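Speaker notes, summit diplomacy talk, April 27, 2026

(Water first. Check the clicker works. Don't start until the people at the back have found chairs.)

## Opening

Hi everyone, thanks for coming, and thanks to Rosalinda Dumlao for talking me into this over a very long phone call. I've spent a good part of my working life standing in hotel corridors waiting for ministers to come out of rooms. Tonight I want to talk about what goes on while people like me are stuck in the corridor.

The case I'm using is the September fisheries and shipping summit at Trirkbridge. I'm guessing most of you saw the photo of the leaders on the steps and then forgot all about it! Fair enough. It was a small summit and the final statement was dull. But I was there for all 4 days of it and I still think about it a lot.

(Pause. Ask who has ever read a full summit communique. Expect maybe one hand.)

## The seating plan

Start with the chairs. I know, chairs. But the first real fight at Trirkbridge was over who sat beside whom at the opening dinner, and it ate up most of the afternoon before anyone had said a word about fish.

Two of the delegations weren't on speaking terms over a seized cargo ship, the Jendix. The hosts had put them across from each other, thinking that was polite. One side took it as an insult (it looks like a face-off on television) and the other side said moving now would look like backing down. So you had grown adults, senior people, sending notes up and down a staircase about a dinner table.

What fixed it was a round table. Somebody in the protocol office found one in a storage room and they carried it in through the kitchen. I watched it go by. It was heavier than it looked and there was some swearing.

(If they laugh here, let it run. If they don't, move on fast.)

## Side meetings

Okay, so the big room with the flags is where leaders read out speeches their staff wrote weeks ago. The side meetings are where you get actual movement. A side meeting can be an hour with interpreters and a note taker, or it can be a chat next to the coffee.

There's a whole vocabulary for these, and it matters which word the press office picks:

- "Bilateral": planned, flags on the table, both sides put out a statement
- "Pull-aside": short, usually standing up, maybe one aide each
- "Exchanged greetings": they shook hands, and someone wants you to know it wasn't more than that

When a bilateral gets downgraded to a greeting, that's a message. It's a message to the other leader and also to voters back home. At Trirkbridge we had a full bilateral on the schedule in the morning, and by lunch it had turned into "the two leaders greeted each other warmly." I asked the spokesman how warmly. He said, "Warmly."

Then you look at who fills the empty slot. An hour on a leader's calendar never stays empty, and the smaller delegations know it. The Sial delegation had been asking for time for weeks and they got it with no notice at all. Their minister went in with her lunch still in her hand and came out with a promise on port fees. I love that story and I tell it too often.

(Tell Noel's version too, if there's time. His has the umbrella in it.)

## Reading the communique

I've printed a page for each of you. It's the draft and the final text side by side. The final text runs to 2,204 words, and the draft that went around on the first night was nearly 3,000, so you can see there was some cutting.

Have a look at paragraph two. The draft says the countries "will reduce" tariffs on landed catch. The final says they "will continue to explore options for reducing" them. I was told that change took until the early morning, and that the word "options" was a late gift to one very tired negotiator.

Give them a minute with the page. Don't talk over it. (You always talk over it.)

Things to nudge them toward if they go quiet:

- any verb that got softer between the two versions
- "noted" where the draft had "welcomed"
- the paragraph on the Jendix, which is in the draft and gone from the final

That last one still bugs me. I asked three different press officers where the paragraph went and got three different answers, and I've never been able to stand one of them up well enough to print it.

## Break

Ten minutes, coffee's in the hall. Please bring your printed page back with you! 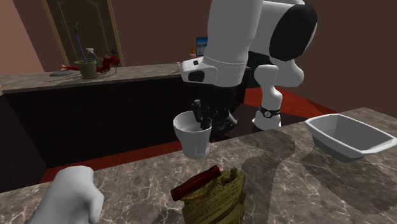 *Break slide: robot gripper holding a white cup over a marble countertop.*

## After the break: what reporters get wrong

This part is me telling on myself. On the second evening I filed a story saying the talks were close to falling apart. I had it from a good source, an adviser on the Steltari delegation, and he believed it. He'd just come out of a bad meeting. What I didn't do was call anyone from the other meeting, the one down the hall, which had gone pretty well.

My editor, Noel Soriano, rang me at breakfast and read my own first line back to me very slowly. I deserved that. We ran a correction and I spent the rest of the summit checking everything with both ends of the corridor.

So when you read "talks near collapse," look for who's saying it and which room they just left. Delegations leak gloom when they want a concession. They leak good cheer when they want somebody else to feel left out. I've been used for both.

## Questions

Leave plenty of time. Likely ones: do these summits matter at all, who pays for them, and did the port fees really come down. (On the last one: yes, in part, and the Sial office publishes the schedule. Have the page open on the laptop.)

If someone asks about the ship again, say what I know and stop there. It was released in the end, the crew had gone home before that, and I'm still working on the rest.

Thank Rosalinda again. Collect the clip-on mic before I walk off with it.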